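Keeping Tap-to-Pay and Banking Apps in Order at Home

Most of us now pay for groceries, bus fares and the babysitter with a phone or a watch. A few habits around the house keep that from turning into a mess of old cards, missed alerts and payments sent to the wrong person. These are the ones we pass along most often.

Start with the cards in your phone's wallet. Open it and delete any card that has expired or that you no longer use. Set the card you want for everyday spending as the default. If you share an account, agree on which card pays for what, and give each one a short nickname in the app: Food, Gas, Kids.

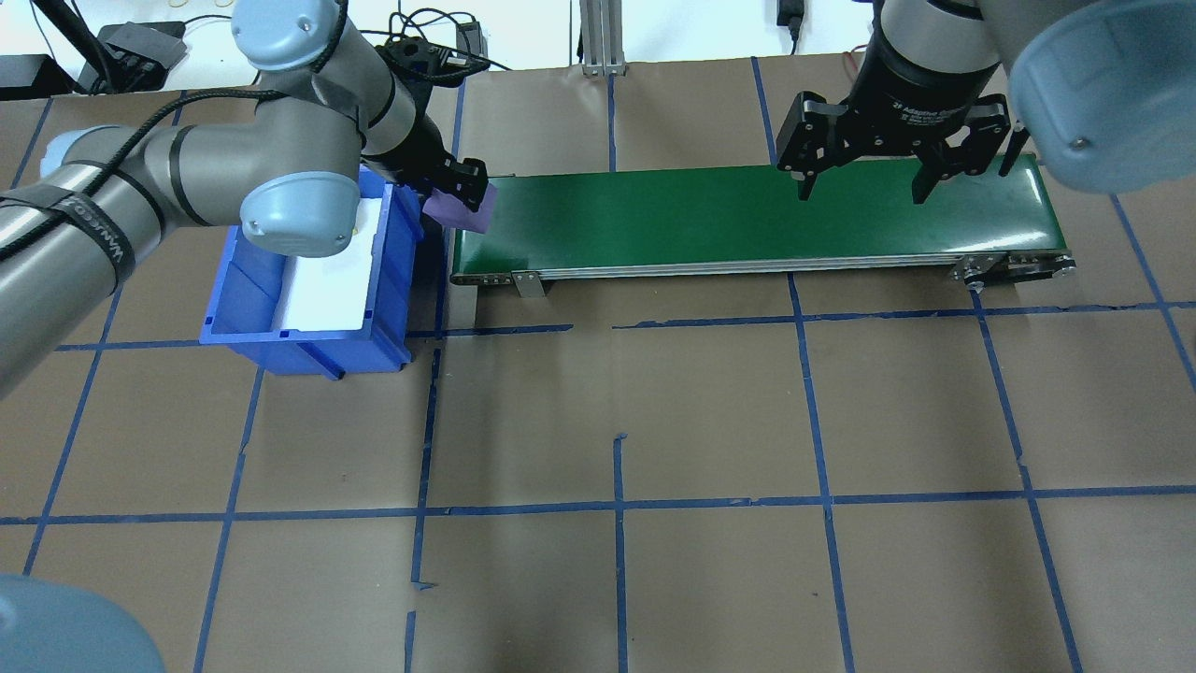 Old bank cards need more care than a snip down the middle. Cut through the chip, then through the magnetic stripe in several places, and put the pieces out with the trash on different days. Metal cards should go back to the bank, and most will send a prepaid envelope. Until you get to it, keep dead cards and card readers together in one place. A blue plastic bin with an open top, like the one beside the green belt, does the job if it lives in a closet that locks. Key fobs and payment rings can go in with them once you have removed them from your account.

Sending money to people

Before the first payment to anyone new, send one dollar and ask them to confirm it arrived. Check the phone number on the screen against the one they gave you. Two people in your contacts with the same first name is the most common cause of a misdirected payment in our mailbox.

Huệ Trịnh wrote in about the rent on her half of a duplex. She had saved her landlord twice, once under an old number, and $710 went to a stranger. It took her 12 days to get it back. She now deletes old contacts on the first of the month, when she pays the bills.

Set a daily limit for transfers. Ours is $400, and we raise it for the day when something larger is due. In the Trustance app the setting is under Payments, then Limits. In Fellon it is under Security.
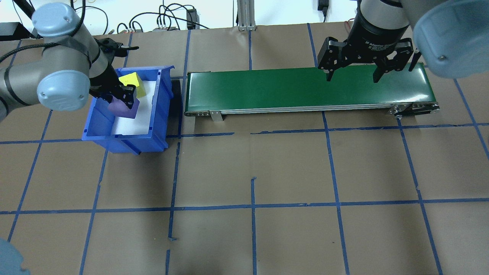
Purple cube in the gripper, yellow cube behind it.

Alerts and passcodes

Turn on an alert for every purchase, however small. If the buzzing bothers you, have the alerts go to email and read them after dinner. Use a passcode of at least 8 digits on any phone that can pay, and don't reuse the one for your garage door or alarm.

Turn off message previews on the lock screen. One-time codes show up there, and anyone standing at the kitchen counter can read them.

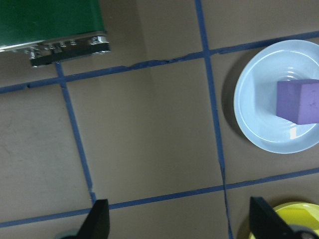 Household Money Desk | Ellwood Home Pages

Watches and bands

Take the band off a payment watch before washing it. Mild soap and a soft cloth are enough. If a reader at the store won't pick up the watch, unlock it first, then hold the face flat against the symbol for a couple of seconds.

When you sell or hand down a watch, remove the cards before you reset it. Then log in to the bank from a computer and check that the device is gone from the list.

Tips compiled by Elif Naz Türkmen. November 2022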